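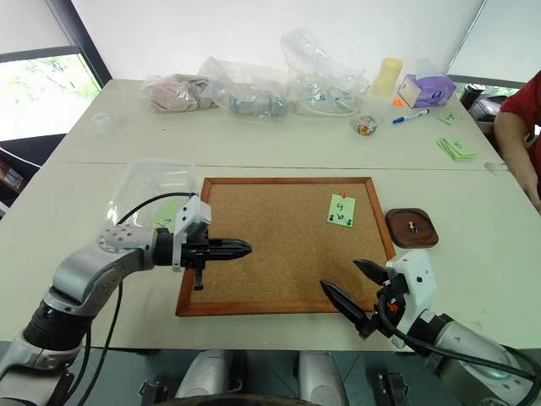

*Cork board with one green note up, two pins waiting in the tray*

# Cork board FAQ

I keep getting the same questions about my cork boards (my fault, I bring them up at every opportunity), so I've put my answers in one place. I run a small mending and sewing business called Karneck out of my house, and pretty much everything I have to remember ends up pinned to cork at some point.

## Why do you set the board up lying flat?

Pushing pins into a board that's already on the wall drives me nuts! It bounces, the nail wiggles, and the note slides down before you get the pin in. So I lay it on a table, get the first few notes where I want them, and then hang it. After that I add things standing up like a normal person.

## Framed or unframed?

Framed, every time. I had a plain cork tile for years and the corners crumbled all over my desk. A wood frame gives you something to grab when you carry the board, and something solid to hang it from.

## Don't sticky notes stick by themselves?

On a fridge, sure. On cork, no, not for long. The surface is bumpy and a bit dusty, and one open window in March will have your notes on the floor. One pin through the top edge does it. Keep it above your writing, though, because I've put a pin straight through a phone number and had to guess at the digit.

## Where do you keep the spare pins?

In a little wooden tray with a raised rim. I used to leave them in the plastic box they came in, and I'd knock it over, and then I'd be crawling around with a flashlight at 9 p.m. hoping the dog hadn't been through. A tray with a lip is so much better! I only put out the pins I'm going to use. My refill box says 96 and it lives in a drawer.

## Do the pin colors mean anything?

They do at my house, but please don't feel you have to. Red or orange is for this week, yellow is waiting on somebody else, and blue is "nice if it happens." My friend Shona Crichton tried my colors, hated them, and now uses whatever her hand lands on. Her board works fine.

## How many notes is too many?

When you have to lift one to read another, it's time to clear some off. I like a lot of bare cork. A board with one note on it gets read, and a board with thirty turns into wallpaper (ask me how I know).

## What do you write on them?

Something big at the top that I can read from the doorway, usually a number, like how many hems are due. Smaller stuff goes underneath. Dark pen, always. I love pencil but it vanishes on green paper.

## What about the old pinholes?

Cork closes up pretty well if you rub it with your thumb. For the stubborn ones I use a barely damp cloth and let the board dry flat overnight. Don't soak it! I did that once and it curled like a potato chip.

## Will you make me one?

Ha, no, sorry. Callum Mackay asked too. I buy mine and fuss over them, that's as far as my skills go. If you have a question I missed, send it over and I'll add it when I get a minute between zippers.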